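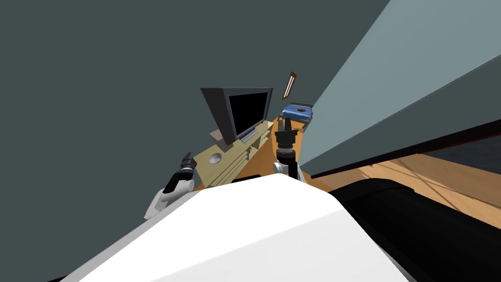
Oficina Jumard – Curso de mobiliário para o trabalho em casa
Apontamentos da aula 6: a secretária e os seus compartimentos
Versão revista no sábado, 16 de abril

Leituras para esta aula: o capítulo sobre medidas do caderno Bristdale e a ficha das madeiras, que foi distribuída na aula anterior. Quem não recebeu a ficha pode pedi-la no início da aula.

1. De que falamos quando dizemos "secretária"

Em português a palavra tem mais de um sentido, e para quem aprendeu a língua já em adulto isto causa alguma confusão. Nestas notas, secretária é sempre o móvel. No Brasil diz-se mais vezes escrivaninha, ou mesa de trabalho. Vou usar também "mesa de escrever" quando o móvel tem só um tampo e pernas, sem gavetas e sem prateleiras. Peço que no exercício façam a mesma distinção.

Um móvel deste tipo tem três partes que convém desenhar em separado: o tampo, o apoio e a arrumação. O apoio pode ser de pernas, de painéis laterais ou de blocos. A arrumação pode estar por baixo do tampo, por cima dele, ou na face da frente. Em muitos móveis antigos as três partes confundem-se, como nas secretárias de tampo inclinado, em que o tampo é também a porta do armário.

2. Medidas de base

Para o projeto deste semestre adotamos um tampo a 76 cm do chão. É uma altura confortável para escrever à mão para uma pessoa de estatura média ou alta, mas para escrever no teclado muitas pessoas preferem uma superfície mais baixa. Se a secretária serve para as duas coisas, é melhor acertar a altura pelo teclado e usar uma prancheta para a escrita à mão.

Profundidade do tampo: o mínimo que aceitamos no projeto é 52 cm. Com esta medida cabe uma folha aberta e o antebraço fica apoiado, mas um ecrã grande fica demasiado perto dos olhos. Quem quiser colocar um ecrã deve aumentar a profundidade e indicar no corte a distância entre o ecrã e a borda.

Espaço para as pernas: nada deve descer do tampo na zona dos joelhos, nem gaveta nem travessa. No ano passado vários projetos tinham uma gaveta central muito bonita no desenho e impossível de usar com uma cadeira de braços. Desenhem sempre a cadeira, mesmo de forma simples, e desenhem-na na posição puxada para dentro.

Largura: depende do quarto. Mais adiante, no ponto 5, explico como se faz a medição do lugar.

3. Compartimentos abertos e compartimentos fechados

Esta é a matéria principal da aula. Um compartimento aberto mostra o que contém e pede uma só ação: estende-se a mão e tira-se o objeto. O compartimento fechado pede duas ou três ações, e em troca protege do pó e da luz. A escolha entre um e outro depende da frequência de uso e do tipo de objeto.
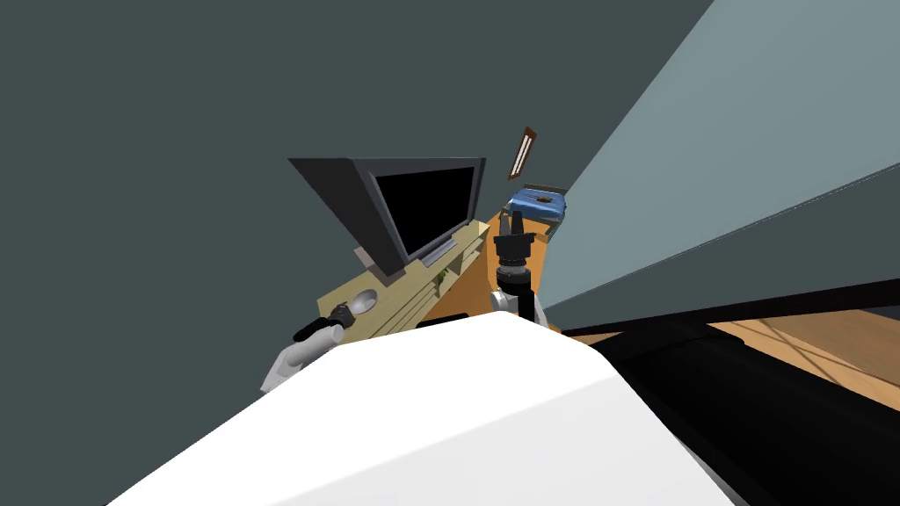 Fig. 1 – Secretária de madeira amarelo-clara com compartimentos abertos na face da frente (imagem de síntese).

Os compartimentos na face da frente levantam uma questão de circulação. Se o móvel está encostado à parede por esse lado, eles perdem-se por completo. Se o móvel está no meio do quarto, com a face virada para a porta, os livros ali guardados ficam acessíveis para quem entra e não para quem está sentado. Há casas em que isto é uma vantagem, por exemplo quando o quarto de trabalho é também a sala e a família usa os livros. Na memória descritiva quero ler uma frase sobre esta decisão.

Regras que usamos na oficina:

– A altura livre de um compartimento é a altura do objeto maior mais a largura de dois dedos. Com menos do que isso, a mão não entra por cima para puxar o livro.
– A profundidade não deve ser muito maior do que a do objeto. No fundo de um compartimento profundo juntam-se coisas esquecidas.
– Os compartimentos mais baixos servem para o que é pesado: dicionários, caixas de arquivo, resmas de papel.
– Nas prateleiras longas é preciso calcular a flecha. Ver a tabela da ficha das madeiras, coluna da direita.

Sobre as portas: uma porta de abrir ocupa o espaço da frente, uma porta de correr esconde sempre metade do interior. As portas de enrolar, feitas de réguas finas coladas a um pano, são uma solução elegante mas exigem uma calha muito exata. Não as recomendo para o primeiro projeto. Quem insistir, deve apresentar um modelo da calha à escala natural até à semana de revisão.

4. Cor da parede e cor da madeira

Uma secretária vê-se quase sempre contra uma parede, e a cor da parede altera muito a maneira como se percebe a madeira. Uma madeira clara sobre um fundo branco parece mais escura e mais amarela do que é. A mesma madeira sobre um fundo escuro parece quase luminosa, e as arestas ficam muito nítidas, incluindo as arestas mal lixadas. É preciso ter isto em conta quando se escolhe o acabamento com uma amostra pequena na mão, debaixo da lâmpada da loja.

As madeiras alaranjadas são mais difíceis. Junto de um cinzento azulado o laranja ganha força, e há quem goste e quem se canse depressa. Com um cinzento esverdeado o contraste é mais suave.

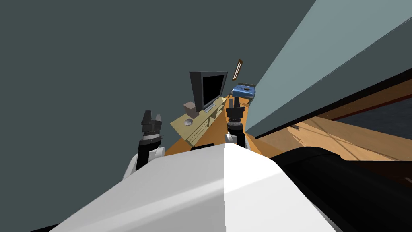 Para treinar o olho, façam a experiência seguinte em casa. Pintem três cartões de tamanho igual, um branco, um cinzento médio e um cinzento escuro. Coloquem a amostra de madeira à frente de cada cartão, perto de uma janela, e anotem as palavras que vos vêm à cabeça para a cor. Repitam ao fim da tarde, com a luz artificial que costumam usar. Tragam as notas para a aula, mesmo que pareçam contraditórias – é normal que o sejam.

Quanto ao veio: uma superfície com o veio muito marcado cansa a vista quando está debaixo do papel em que se escreve. Por isso, em muitos móveis, o tampo é mais calmo do que os lados, ou leva uma pasta de couro ou de linóleo. O linóleo tem uma vantagem prática, que é não refletir a luz do candeeiro. Tem também o defeito de ficar marcado se se escreve com força sobre uma só folha.

5. Medir o lugar

O orçamento e o desenho dependem de uma boa medição. Fazemos sempre a medição em três alturas: no rodapé, à altura do tampo e à altura dos olhos. As paredes das casas antigas raramente são paralelas, e uma diferença pequena chega para impedir a entrada de um móvel feito à medida. Usem a medida menor das três e deixem uma folga dos dois lados.

Marquem também na planta:

– as tomadas e a altura a que se encontram;
– o sentido de abertura da porta e das janelas;
– o radiador, se houver;
– o lado de onde vem a luz durante o dia.

Para quem escreve com a mão direita, a luz deve vir da esquerda, e o contrário para os canhotos. Com a janela à frente há encandeamento em certas horas. Com a janela atrás das costas, o ecrã reflete-a.

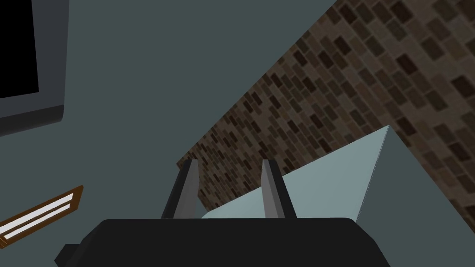

Depois da medição, sugiro que façam no chão o contorno do móvel com fita de papel e que o deixem lá durante dois dias. Passem por ele, abram as portas, puxem a cadeira. Muitas pessoas reduzem a largura depois desta prova, e algumas mudam o móvel de parede. A fita custa pouco e retira-se sem deixar marca, desde que não se deixe ao sol.

6. Montagem e transporte

Uma secretária com compartimentos é um móvel pesado. Se for construída numa só peça, é preciso verificar a escada, o elevador e a largura de todas as portas do percurso. A solução mais comum é separar o tampo do corpo e uni-los no local com ferragens de aperto. No catálogo Pylypenko, que está na estante da oficina, encontram-se os modelos que usamos, com os desenhos em corte. O sistema Prakura é mais discreto, mas pede uma fresa que só temos na sala das máquinas, e é necessário marcar hora.

Atenção ao sentido da fibra nas peças maciças. O tampo maciço trabalha na largura com a humidade do ar, e se ficar colado ao corpo em toda a extensão acaba por abrir fendas. Usem furos ovais para os parafusos de trás e furos redondos para os da frente. Assim a borda da frente fica no seu lugar e o movimento faz-se para o lado da parede.

7. Exercício

Projetar uma secretária para um quarto real, vosso ou de alguém conhecido. Entregar:

– planta do quarto com o móvel e a cadeira;
– dois alçados e um corte pela zona dos joelhos;
– lista do que vai ser guardado, com as medidas dos objetos;
– memória descritiva, no máximo 2000 palavras.

A lista dos objetos faz-se antes do desenho. Os desenhos podem ser à mão ou no computador, desde que estejam cotados em centímetros. A entrega final é em setembro, na primeira aula depois da pausa. Os trabalhos que chegarem sem o corte serão devolvidos para completar.

Para a próxima aula: gavetas, corrediças de madeira e fundos encaixados. Tragam uma gaveta velha, se tiverem uma que se possa desmontar.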